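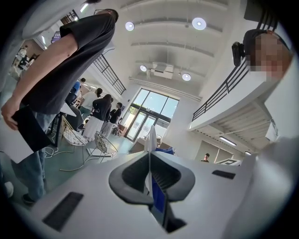

Why does the hall stay cold at floor level when the wall controller says the ceiling unit is heating?

The return-air sensor sits inside the unit, up near the ceiling, so the unit shuts off when the air up there is warm enough, whatever it feels like at the folding tables. Warm air was also leaving by the walkway door. Moving the sensing point to the wall controller and fixing that door closer took care of most of it. The rest of the ticket is below for anyone who wants to know why it took so long.

## Ticket: no usable heat, ground floor, Enholm hall

**Opened:** December 26, 2021
**Opened by:** Lilibeth Mangubat (floor)
**Handled by:** Tetteh Frimpong (building support)
**Outside parties:** Henao (service contractor), Witholm (landlord)
**Priority:** was Low, changed to Normal after the second entry

### Original report

> The heat in the main hall is not working. People are folding in their coats. The controller says HEAT and has the little flame on it so please don't tell me to check that it's on. It has been like this since it got cold outside. Upstairs on the walkway it's fine, even stuffy. Lilibeth

### Entry 1, Tetteh

Checked that it was on. Sorry, Lilibeth, but I've been burned before.

It's on. Mode is heat, fan is auto, and the setpoint is where it's always been. Air is coming out of the ceiling unit. I can't say how warm it is from the floor because by the time anything gets down to me it's just air. That ceiling is very high, and I never understood why anyone expected one unit hung up among the lights to heat people standing underneath it. I wasn't here when it was picked.

No error code on the controller. Filter light off. I don't put much weight on the filter light, which was also off the last time the filter was gray with lint.

Suggested in the meantime: fan on high. Lilibeth tried it and reports "now it's cold and windy." Put it back to auto.

### Entry 2, Tetteh

Called Henao. Read them the model off the controller (Ostik). They said low refrigerant, before I had finished describing the problem. They can send someone for a $500 visit, and they're fairly sure they'll find it's low.

Maybe. But a unit that's low on refrigerant ought to heat badly everywhere, and Lilibeth says the walkway is stuffy. I asked about that and was told heat rises. I know heat rises. I'm asking why it would rise out of a unit that supposedly isn't making any.

Not approving the visit yet. Changed priority to Normal, as people really are folding in their coats.

### Entry 3, Tetteh

Borrowed two cheap thermometers from Ulises Chambi. Put them side by side on a table first to see if they agreed. They did, within a degree, so fine.

Then one on a folding table and one hung from the walkway railing, both out of the direct airflow. Left them for the morning with the unit in heat.

The one on the railing read 13 degrees warmer than the one on the table. (Fahrenheit, before anybody asks.)

I wouldn't bet my job on two cheap thermometers, but I don't need a lab to see that. The unit is making heat. We're just keeping it upstairs.

Forwarded to Henao. Reply: "Could still be low."

### Entry 4, Ulises

Tetteh asked me to write down what the unit does since I'm on the floor most of the day anyway.

- Starts up, blows for a while, you can hear it ramp.
- Runs for almost 30 minutes, then the outdoor part goes quiet but the fan keeps going.
- With the fan going and no heat it feels like a draft on your neck. This is when everyone complains.
- Starts again eventually. I didn't time the gap, there was a delivery.
- Nobody touched the controller. I taped a note over it that said DO NOT, and the note was still there.

Also the door at the end of the walkway doesn't shut by itself. It goes most of the way and stops. I push it shut when I go by and later it's open again. I don't know if this matters.

### Entry 5, Tetteh

It matters. Went up and looked. The closer arm on the walkway door is loose where it meets the frame, so the door hangs open by a hand's width. The stairwell behind it isn't heated. All that nice stuffy air has somewhere to go.

On the cycling, Ulises's notes fit with the unit deciding it's done. It measures the air it pulls in, and it pulls it in at the ceiling. Warm ceiling, job finished. I went looking for a setting to change that. The Ostik manual says the wall controller has its own sensor and the installer chooses which one the unit listens to. Ours was installed in September, when no one would have noticed either way.

I don't have the installer code. Witholm might.

### Entry 6, email from Elvira Londoño, Witholm

> Hi Tetteh,
>
> I've attached a proposal from our preferred supplier for a second unit over the folding area. The total is $1,810 installed, which we could split with you under the lease. They feel the existing unit is undersized for a space with this much volume. Let me know if you'd like to move ahead, as they have an opening.
>
> Elvira

### Entry 7, Tetteh

My reply, pasted so it's on the record:

> Elvira, thanks. Before we pay for half of a second unit I'd like to know how they worked out that the first one is undersized. Did anyone visit? Lilibeth is here every day and didn't see them. If the second one hangs at the same height and reads its own intake air, I'd expect to end up with two units agreeing with each other that it's warm.
>
> Could you instead send me the installer code for the Ostik controller, and have someone refix the closer on the walkway door? The screws have pulled out at the frame side. Tetteh

She called. Nobody visited. The size was worked out from a floor plan, and she wasn't sure whether the plan included the upper level. She was decent about it. Proposal is on hold (her word), and she's looking for the code.

### Entry 8, Tetteh

Door closer refixed by Witholm's handyman with longer screws. I stood there and let the door go several times. It shuts. I give it until spring.

Left everything else alone for a full working day so we'd know what the door did by itself. Lilibeth says "a little better, maybe." The gap between the thermometers came down by a couple of degrees. Outside was milder too, so I can't credit all of that to a door.

### Entry 9, Marisol Zapata

Hi, I supervise the afternoon group and was asked to add my side.

I've read all this and I'd like somebody to write down that the folding tables were moved under the unit in the fall. They used to be along the side, under the walkway, and no one in my group complained there. It's lower overhead and you don't get the air coming down on you. They were moved for the light, which I understand, but the move and the complaints came in together and I don't see it mentioned anywhere above.

### Entry 10, Tetteh

Fair, and I didn't know. I've asked Lilibeth and she agrees with Marisol on when it was done, but says the morning group was cold in the old spot as well. So we have one group that was warm there and one that wasn't, and mornings are colder than afternoons. I'm not going to settle that from a ticket.

Tried moving one table back under the walkway. The thermometer on it read the same as the others. The draft is gone there, though, no argument. Marisol's group can have that spot if they want it. They'll want a lamp.

### Entry 11, Tetteh

Code arrived from Elvira. It was on a sticker inside the electrical cabinet the whole time.

What I changed:

1. Took the tape and Ulises's note off the controller.
2. Opened the installer menu and found the sensor option. It was set to the unit.
3. Set it to the controller.
4. Found a second option for what the fan does in heat once the target is reached. It was set to keep running. Changed it to stop.
5. Pointed the louvers as far down as they go, and locked them so they don't swing.
6. Wrote the old values on a card and put it in the cabinet.

I left the setpoint alone. If I'd raised it as well, we'd never know which thing helped.

### Entry 12, Lilibeth

Coats are off. One person still has a scarf but she wears it in July.

It is louder for longer in the morning. I can live with that. Could somebody look at the noise when it starts up, like a tick tick tick? It might have been there before and I was too annoyed to hear it.

### Entry 13, Tetteh

Gap between railing and table is now small enough that I'd want better thermometers before quoting it. The unit runs longer at the start of the day, as you'd expect if it's finally heating the part with people in it. That will show up on the electric bill, and I'd like whoever complains about the bill to read this ticket first.

Told Henao we won't need the visit. They said to keep an eye on it as it could still be low. I asked what I should be watching for and they said poor heating.

Told Elvira we're declining the second unit for now. If we get a proper cold spell and the floor can't keep up, I'll reopen the discussion with someone who has stood in the hall.

The ticking is probably plastic warming up. I said probably. Separate ticket opened for it, assigned to Ulises, who has the better ears.

**Status:** Resolved, pending cold weather
**Thermometers:** returned to Ulises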